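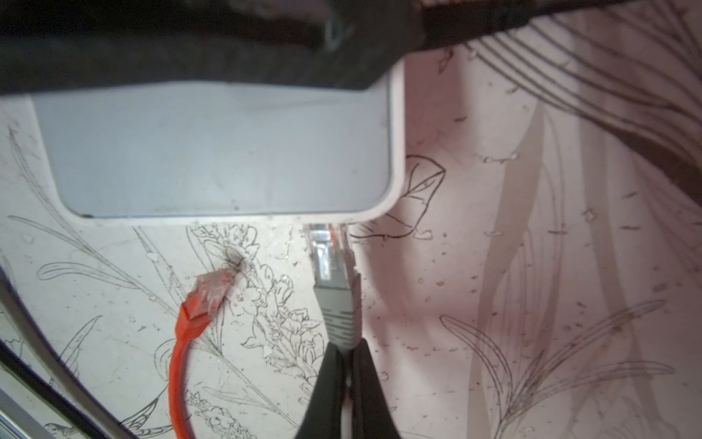
The Golldale wedding, watched mostly on a phone

I had meant to spend Saturday descaling the kettle. Instead I spent it following the wedding of two people who met on a soap opera set in a fictional market town, where one of them plays a vet and the other has, in the space of four years, been buried in a landslide, gone to prison for somebody else's arson and opened a café.

I have watched Golldale for far too long. My gran watched it, my mum watched it and claimed she was ironing, and I watch it on catch-up with the sound low so that the neighbours can't hear the theme tune twice in one evening. So when the vet and the café owner turned out to be engaged in real life I was as pleased as if I'd had anything to do with it. I told someone at the bus stop. She said she didn't have a television and moved along a bit.

For anyone who hasn't kept up: on screen they loathe each other. He put her dog down in the second series and she's never forgiven him, even though the dog was extremely old and the actress was, we now know, going out with him by the time they filmed the funeral. (The dog got a funeral. The landslide victims got a bench.) I've gone back to that episode and there is a moment by the grave where she's supposed to be glaring and you can see her trying not to smile. At the time I put it down to bad acting, and I would like to apologise.

The engagement came out in the usual way, which is to say that she posted a photograph of a cup of tea. It was a very ordinary cup of tea. The hand holding it had a ring on it that you could have landed a helicopter by. The caption was just a little leaf. By the time I saw it there were 1,688 comments, most of them saying 'THE RING', and a handful asking where the mug was from.

After that we had months of it. There was the hen weekend in Prurnuvby, a seaside town I had previously associated with drizzle and a closed aquarium, and which now apparently has a hotel where you lie in a barrel. There was his stag do, of which no pictures have ever emerged apart from one of a canoe. There was a long interview in which they took turns saying it was going to be 'really low-key, just family and a few mates', and in which the word 'marquee' came up nine times. I know a low-key wedding. I've been to one where the buffet was in the boot of an estate car. They don't generally have a marquee, let alone one with a mezzanine.

The exclusive

Naturally they sold it. I don't blame them at all. If a magazine wanted to pay for my wedding I'd let them put a barcode on the groom. What I mind is the effect it has on the guests, who all have to hand in their phones at the door and then spend the following week posting pictures of their own shoes.

That is how I came to follow the whole thing on Saturday, by way of shoes. Half the cast went, and because they weren't allowed to show the bride, the groom, the cake, the venue or one another from the front, what we got was a steady trickle of feet on gravel from half past eleven in the morning. The woman who runs the pub had green suede. The corrupt councillor had brogues. The lad who plays the twins had, as far as I could tell, borrowed his. I was quite moved by the gravel in the end. It was good gravel. 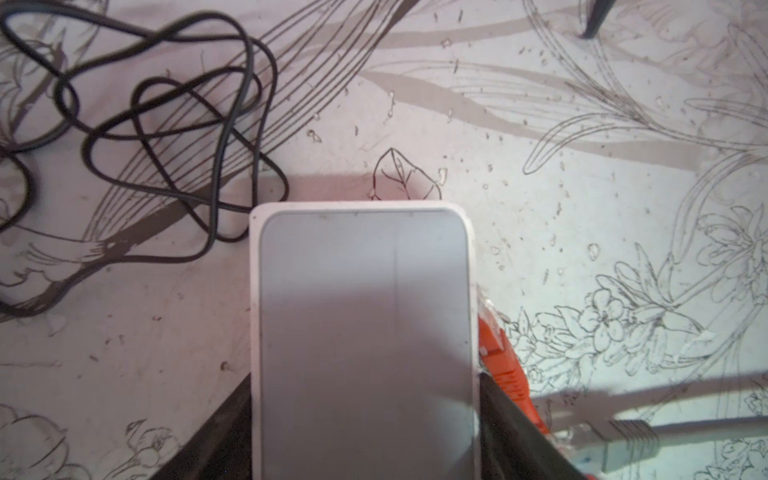
Then at two o'clock everything went quiet, and that was the phones going in the bag. I made a sandwich. I refreshed the page with my elbow. I began to feel the way you do in a hospital corridor, only with less reason and more pickle.

The first crack came from the caterers. I won't say which account, as I gather someone has since been spoken to, but a tray of very small Yorkshire puddings went up and came down again, and in the background was the corner of a table plan. The forum I read had that table plan enlarged, sharpened and transcribed before my tea had gone cold. There were 14 tables, all named after places they'd filmed. We established that the actress who left under a cloud was on a good table, that the actor who left to 'pursue other projects' was next to the band, and that the producer had been put on Landslide.

I think that's the best joke anyone connected with Golldale has ever made, and it wasn't even written by the writers.

The outfit

She wore Fjeld. I had to look it up too. It's a knitwear firm, or it was, and it has lately gone into bridal on the basis that people get married in barns and barns are cold. The official pictures came out on Tuesday and I bought the magazine from the big newsagent in Jisside so as not to be seen doing it locally. It's a lovely dress. The sleeves come down past her knuckles and there is a sort of cape, and she looks like someone who could walk over a mountain and still be on time for the vol-au-vents.

He wore a brown suit. I'm told brown is back. I'm told this every few years and it always seems to be by men in brown suits.

The piece runs to 30 pages, of which I'd say the wedding takes up a third and the rest is the two of them leaning on things. They lean on a gate. They lean on a piano. On one spread she leans on him and he leans on a horse, and I worried for the horse. The interview tells us nothing that the shoes hadn't, apart from the fact that they wrote their own vows and that his included an apology for the dog. I had to put the magazine down for a minute at that.
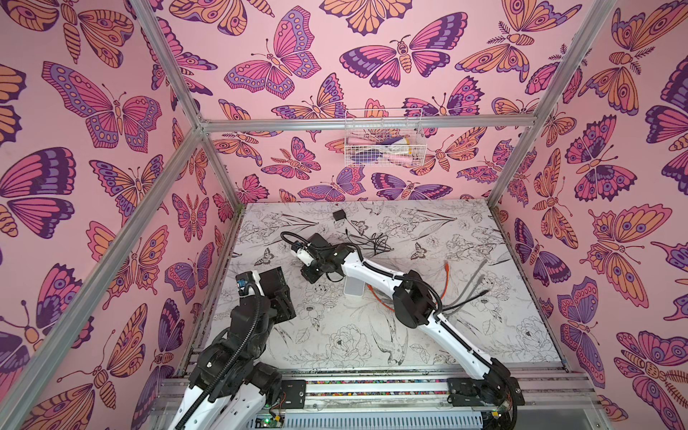
Butterflies on the pink walls, cables on the table.

What happens now

My worry is for the programme. There's a curse on these things. Every soap couple who've married off screen have either been killed off within the year or, worse, been paired up on screen as well, so that you spend half an hour watching two people who clearly want to be at home choosing a sofa. I don't want the vet and the café to fall in love. I want them to go on hissing at each other over the parish noticeboard until I'm too old to work the remote.

The signs aren't good. In last night's episode he carried a box for her. It was only a box of napkins and she was rude about how he carried it, but the camera stayed on them a beat longer than it needed to, and a bit of piano came in. I know that piano. That piano has been behind every wedding, christening and fatal scaffolding incident since I was at school.

There's also the matter of the honeymoon, which they haven't had, as they're both filming through to April. He's been on the breakfast sofa saying they'll 'get away somewhere quiet when the schedule allows', which I take to mean that one of them is going to be put in a coma. My money is on her. He's the only vet.

I've kept the magazine. It's on the shelf with the one from the last Golldale wedding, where the bride arrived in a combine harvester and the marriage lasted 27 days, and I've put them spines inwards in case anybody comes round. The kettle is still full of scale. It now makes a noise like someone walking on gravel, and every time I put it on I think of green suede.

4 comments

pickledwalnut
The producer on Landslide!! I'd missed that completely, I was too busy with the cape. Disagree about brown though. My husband got married in brown and we are still very happy, although I did have the photographs done in black and white.

notmyrealironing
You have left out the bridesmaids, who were in the exact yellow of the café awning. Either that was deliberate or somebody has been at the props cupboard. Also the dog was not 'extremely old', it was middle-aged and it had a limp, and I'll be taking that up with him if I ever meet him.

Gravelwatch
I was in Prurnuvby the weekend of the hen do and can confirm the barrel. The aquarium has reopened, by the way. It's mostly crabs.

pickledwalnut
Replying to notmyrealironing: it was the awning yellow, I've held the magazine up to the telly.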